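The fungus waits in the soil for an ant to pass. In the hills above Plavness it needs only 6 days to take over the body, and then the ant climbs a stem, bites it and dies there.

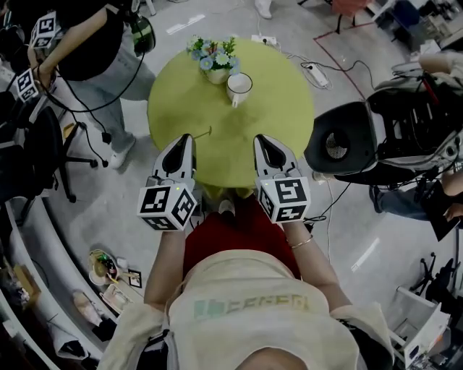

At the round green table.

Researchers in Kumstead followed 74 infected ants. Most of them climbed before noon, when the air was still humid, and only 2 let go of the stem.

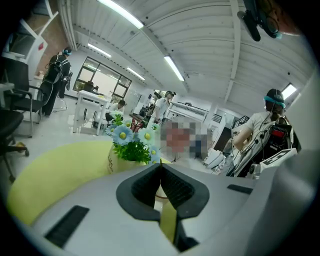
How the fungus chooses the hour is not known. It does not enter the brain, but grows between the muscles of the jaw and pulls them closed.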